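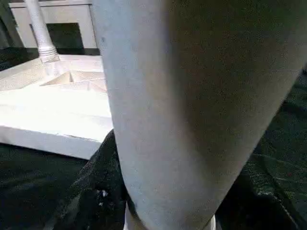 Pale gray, up close

Can a town council member switch parties mid-term and keep the seat?
Posted by siltville_porchlight

Hi all, I hope this is the right board. Our ward's council member here in Siltville announced in August that she's leaving the party she ran with and joining the other side. I voted for her, and I even walked 3 streets handing out flyers in the heat, so I'll admit I'm a bit sore. My neighbor says she has to step down and run again. My brother-in-law says she can do whatever she likes until her term is up. Who's right? And is there anything an ordinary voter can do about it, short of grumbling over the fence (which I'm already doing plenty of)?

makris_fan26
She keeps it. Same thing happened over in Tallton and everybody yelled for a month and then it was budget season.

oldledger
First of all, thank you for walking those streets, it's hard work and you have every right to feel let down. In most American towns the seat belongs to the person who won it, so changing parties doesn't empty it. Some other countries do have rules against it, and your neighbor may be thinking of those. But charters vary, so please call the town clerk and ask for the section on vacancies. Ours is only four pages long and very readable — I went through it over lunch.

As for what you can do, ask whether your town allows recall petitions. Many don't, and the ones that do usually want a good number of signatures in a short time. You can also speak at the next meeting during public comment. I've done it eight times now and my knees still shake, but they do have to sit there and listen! And check whether her committee seats change, because those are often handed out by party, and that can matter more than the vote itself.

Zesto
recall or wait for the election. I'd write her a letter first, mine wrote back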